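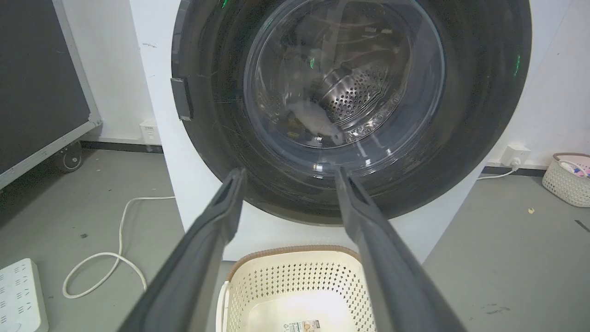
Front loader, door shut, part load at the bottom of the drum. Basket below is the one with the square holes.

From: Sigita Liepiņa
To: laundry list
Subject: Re: Drum not emptying fully, and basket height
Last updated: June, 16:40

Kiros,

Answers in the order you asked, with your message quoted in part.

> On the white front loader the last few items stay on the floor
> of the drum when I unload into the basket. Is the drum out of
> level, or is it the lifter? Also, the black ring round the door
> is getting badly marked. Can it be polished?
>
> Kiros Seyoum

1. Level. I put the Szabo level across the top panel, front to back and side to side, and both readings were within the bubble lines. I did not adjust the feet. A drum of this type has no forward slope worth mentioning, so small items will stay where they stop. Turn the drum by hand until a lifter paddle is at the bottom, then pull the items forward along it.

2. Door ring. The marks are scuffs and fine scratches in a glossy dark finish. I would leave them. Polish takes the shine off unevenly and the result is worse than the scratches. Wipe with a damp cloth and dry it. The glass can be cleaned the same way, inside and out, and the rubber seal should be wiped at the same time.

3. Basket. Keep the cream one with the brown rim at this machine. Set it on the floor directly below the door, empty, before you open up. The Trulley basket is taller and the door catches its rim on the swing. Heino measured the Trulley last year and noted 500 mm, but he did not say whether that was with or without the handles. Could he confirm?

4. Spin. You did not ask, but the log has 218 g of water left in the test towel after the short programme and 224 g after the repeat. The difference is too small to act on. Please weigh the towel on the Tekia scale each time, as the older one drifts.

5. Filter. Cleaned at cycle 2958. Some lint, one button. Next entry goes on a new page, the present one is full.

Kolbrún asked separately whether delicates can go in this machine. Yes, in a net bag, on the low spin setting. Close the bag fully or the zip will knock against the drum holes.

If items still stay behind with the paddle at the bottom, write down the load size and the programme and send both to the list.

Sigita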